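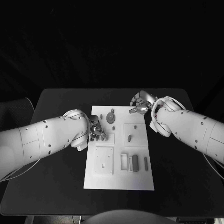
LEVDALE, 1/22/20 — Vastley has finished the first round of a comparison of two multi-fingered robot hands, the Furkska and the Katene, on its two-arm test bench.

Each hand made 800 attempts at picking up and placing small parts on a fixture board. The Furkska needed 43 regrasps. The Katene needed 61, most of them on the thinnest parts.

"The gap is smaller than we expected," said Torunn Solberg, who leads testing at Vastley. "We want to see the numbers with a different controller before we pick one."

The second round starts in February — same board, new controller. Results will be posted on the Vastley website.

Press contact: Eskil Moen, Vastley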